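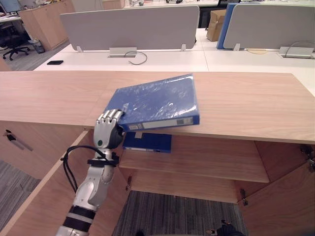
Chapter 5
Binders, Cabinets and Shared Office Storage

5.1 Scope of the chapter

Paper records remain in daily use in most offices, even where the main archive is electronic. Contracts with original signatures, equipment manuals, inspection sheets and visitor logs are commonly kept in ring binders, and the binders are kept in low cabinets near the people who use them. This chapter covers the selection of binders, the preparation of new ones, their placement in cabinets with hinged doors, and the labeling rules that allow a second person to find what a first person has filed.

Box files and hanging folders are treated in Chapter 6. Fire-rated storage is outside the scope of this book.

5.2 Terms

Spine: the narrow face of the binder that connects the two covers and carries the label.

Label strip: the paper or card on the spine on which the contents are written. A strip may be blank or ruled with printed lines.

Wrap: the clear plastic in which a new binder is supplied.

Staging surface: the cabinet top or table on which a binder rests between delivery and shelving.

Active set: the binders consulted at least once in a working week.

5.3 Binders in the open-plan office

An open-plan office places particular demands on storage. There are few full-height walls, so cabinets are low and their tops are used as work surfaces. A pale wood cabinet with two hinged doors and one interior shelf is a typical unit. With both doors open, the unit takes up floor space in front as well as its own footprint, and the aisle must be wide enough for a person to pass while someone else is filing.

Ceiling conditions also matter. In a building with an atrium and exposed pipes and cable trays, linear light fixtures are usually mounted well above desk height.
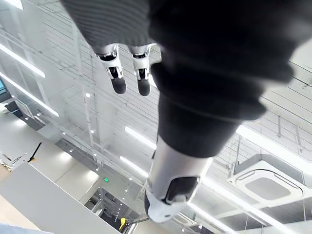 Light from such fixtures reaches a cabinet top readily, but the interior shelf lies in the shadow of the top. Labels intended for the shelf should therefore be written in dark ink on a white or pale strip, in characters large enough to be read from a standing position. Glossy wrap reflects overhead light and makes the spine harder to read, and it should be removed before the label is filled in.

5.4 Upright and flat placement

A binder may be stored upright or flat. Upright storage gives direct access to every binder in a row but requires a shelf opening taller than the binder. Flat storage suits shallow openings and small numbers. In either case the spine faces forward. Flat stacks should be limited to 2 binders, as the lower one cannot be withdrawn without lifting those above it.

Color may be used to separate categories. In the Punlow office layout used in the exercises, bright blue is assigned to current records and navy blue to closed ones. The two shades must be easy to tell apart under the lighting in use.

5.5 Case data for this chapter

The worked problems use the records of Skatamura, a parts distributor with 2,000 filed documents. The index was prepared by Colton Melnyk, the office manager, and is reproduced in the appendix. Students should read the index before attempting Problem 5.1.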